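4. Pairing phones with the Penrose hub

Each phone is paired on its own. The hub holds up to 23 phones, and the Skakley app must be on each one before you start.

4.1 Plug in the hub and wait for the green light to stay on.
4.2 Lay the phones face up on a flat surface, close to one another.

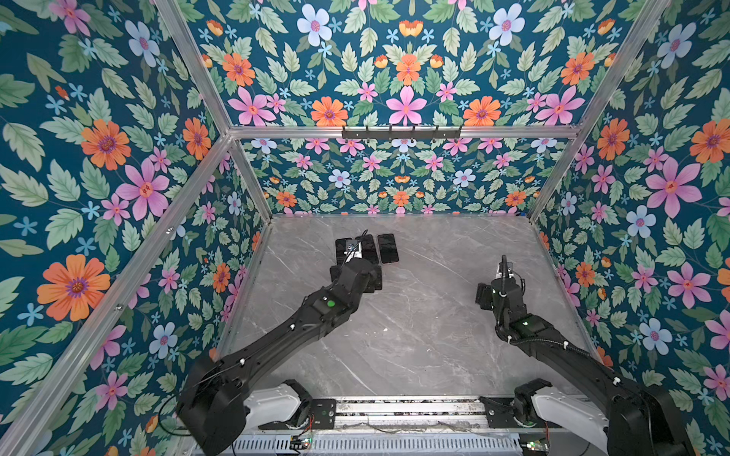 4.3 Open the app on the first phone and tap Add. Type in code 156.
4.4 Wait for the tone, then repeat for the next phone.

Note: if a phone shows fault 130, close the app and go back to 4.3 – there is no need to unplug the hub.

Caution: do not cover the hub while it is pairing. It gets warm.

Last updated: December
Shares: 169

Related guides
Itcombe doorbell: first set-up
Moving your hub to another room
Plimungate chargers and spare leads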